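My building went up in 1937 and the radiators are original. Third winter here, so a few notes on living with steam heat.

The boiler is a Hudec. The super has it on a timer, so the heat comes up at 5 in the morning and again before dinner. Nothing I do in the apartment changes that.

One-pipe steam means the valve at the floor is open or closed. Halfway is wrong. Halfway is where most of the banging comes from.

If the valve is open and it still bangs, check the slope. The radiator should lean slightly toward the valve so water can drain back. I put 2 wood shims under the far feet and the bedroom went quiet.

Air vents wear out. Mine hissed all night. The new one was $16 at Restlow, and it took ten minutes with the heat off.
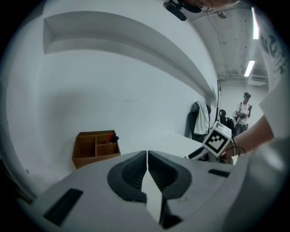 Color is the other thing people ask me about. Old radiators are often silver because metallic paint was cheap, but it gives off a little less heat than ordinary flat paint. I want mine gray, and I can't settle on a shade. The pale gray plastic in the photo is close to what I want for the living room, and the darker gray of the two pads would hide dust better in the hall.

Zaver has a high-heat gray but only in quarts. I need 3.

Painting waits until April — the boiler is off by then and I can open the windows.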